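Clear-floor rule

The clear-floor rule is a convention of good practice in small robot workcells. It holds that anything lying on the floor of a cell should be part of the current task, and that everything else should be hung up, boxed or taken away before the arms are powered. It is most often met in two-arm benchtop cells, where the floor is small and the temptation to use it as a shelf is large.

The rule is usually traced to the Prolcombe Bench Code, a set of house rules drawn up by Kieran Penrose at the Prolcombe workshop and later taken up, with varying degrees of enthusiasm, by Clornetti and Deneck. The first edition ran to 14 clauses, of which 9 dealt with tidiness and one with the kettle. The kettle clause was dropped in the second edition, dated January 25, 2021, and is still observed.

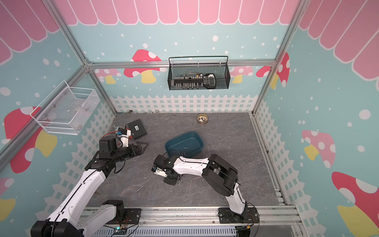 Under the code, objects in a cell fall into three classes: work, tools and strays. Work is whatever the arms are there to handle. Tools may stay inside the cell if they have a fixed home off the floor, and wall baskets are the preferred answer, such as a black wire-mesh one hung on the back wall below the crossbar. Strays are the rest, and the loose screw is the classic case. A few screws by the rim of a teal tub, with a gripper over them, can be argued to be work; a single one lying on its own to the left is harder to defend. A ratchet tool at the back edge of the floor is, in the language of the code, "a tool on holiday". Tape rolls with small items kept inside them are not mentioned in any edition.

Walls are treated more gently. The code asks only that wall coverings be fixed flat and stay put between sessions, and is silent on matters of taste. Mushrooms and picket fences are therefore compliant.

Criticism of the rule has come mainly from people who have to follow it. Chelsea Treloar, in a paper circulated at Tindall, argued that a perfectly clear floor teaches operators nothing about the floors found elsewhere, and proposed a "declared clutter" clause under which up to 5 strays could remain if written on a card. Deneck adopted the clause in July of the same year. Its cards are now kept in a box, and the second edition gives no guidance on where the box should go.

See also: cable ducting; end-of-shift check; lost property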